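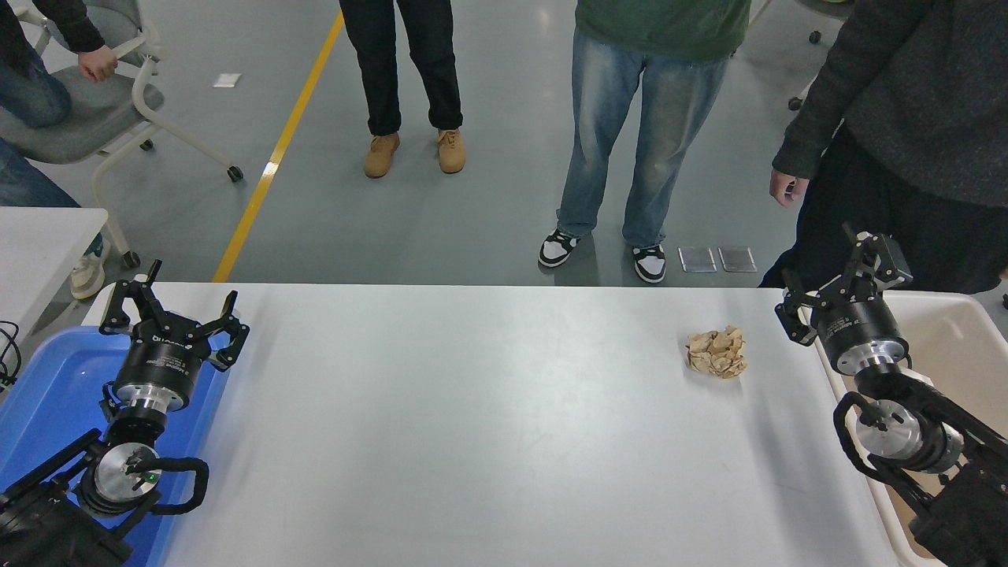
Crumpled tan paper on the long white table in the packing hall, Lollumthorpe.

Packing paper gets a second use at Lollumthorpe

Sep 5, 2022

The packing hall of Inda in Lollumthorpe has started to keep its used packing paper. Until the summer, all paper that came out of incoming boxes was put directly into the waste container behind the building. Now it goes first to the long white table, where it is opened, looked at and sorted, and a good part of it goes out again in new boxes.

The idea came from Grażyna Borkowska, who leads the receiving team. She noticed that many boxes from suppliers arrive with more paper inside than goods, and that the same kind of paper was at that time being bought new for the outgoing side of the hall. "We were paying for paper at one door and paying to throw it away at the other door," she says. "I mentioned it two or three times in the meeting and then I was asked to make a plan, so I made a plan."

The plan is one page long and hangs next to the time clock. The tan paper is taken out of the box by hand and is not cut. At the table it is pulled open and laid flat. Sheets that are longer than an arm and have no tape on them are folded two times and put on the shelf for outgoing orders. Shorter pieces stay crumpled and are used to fill corners. Paper with oil, food or wet spots is not kept at all, and neither is paper with a printed name of another company, after a customer in November of last year received a box stuffed with the advertising of a garden center and wrote to ask what it meant.

Paper with tape was a longer discussion. Hubert Duda from the outgoing side wanted to keep it also and to tear the tape off. This was tried for five days. The tape took most of the surface with it and the sheets had holes, and the team found small pieces of tape stuck under their shoes and on the wheels of the carts. Taped paper now goes to recycling, with the carton.

In the first weeks the hall filled 40 bags with paper for the second use. One bag is enough for a normal morning of orders if the goods are not fragile. Glass and ceramics still go out in new paper, because the old sheets have already been pressed once and they do not hold their shape so well. Mr. Duda has made a simple test for this. He makes a ball from the sheet, presses it with the flat hand and lets it go. If it comes up again, it can be used for filling. If it stays down like a pancake, it is finished.

The table itself was moved for the purpose. It stood before against the wall, where only one side of it could be used, and people had to wait for each other. It has now floor on both sides, and there is a yellow line on the concrete which the carts should respect. Rizwan Sarkar, who is responsible for safety in the hall, asked in addition that the floor around the table is swept before the lunch break and at the end of the shift. Small pieces of paper fall down all the time when sheets are opened, and the floor is smooth. "One piece of paper is nothing, but you can slip on it just the same," he says. A broom has been hung on the nearest post and it has a label, so that it will not walk away to the loading dock like the last one.

There was also a question about the table top. The surface is pale and matte, and dark dust from the cartons shows on it quickly. It is wiped with a damp cloth each evening and must be dry before the next paper is laid on it. The team asks colleagues from other departments not to leave cups there. This request has been repeated in the weekly letter and is repeated here once more.

Li-hua Yuen from purchasing has looked at the orders for new paper. The hall bought 19 rolls in the last delivery period before the change, and the next order will be smaller, but she does not want to give a number for it yet. The autumn is always a heavy season, she explains, and she prefers to have a few rolls too many in the store than to have to drive for them. The paper comes from Ullmont, and the contract allows to change the quantity with each order.

The second location, in the old Alexiou building, will begin with the same method later in the year. Smaranda Tudose has visited the hall in Lollumthorpe to see how the work is arranged and has taken over most of it. Her building has less space, so the folding will be done on two shorter tables placed end to end. She has also more small boxes to unpack and expects more short pieces than long sheets. For this reason she would like bags with a wider opening – the present ones close by themselves when they are half full and somebody has to hold them.

Customers will find a small card in boxes which are filled with used paper. It says that the wrinkles are normal and that the paper is clean. The first 200 cards are printed and lie at the outgoing desk. Some customers have already written without any card, mostly to say that they keep the paper also, for moving house or for lighting the stove. One asked for more of it. Ms. Borkowska answered that he can come with his own bag, but not before November is over.

Employees who would like to take paper home for private use can do so from the bag with short pieces, at the end of the shift. Please ask at the receiving desk first. Questions about the sorting go to Grażyna Borkowska, questions about the floor and the carts to Rizwan Sarkar.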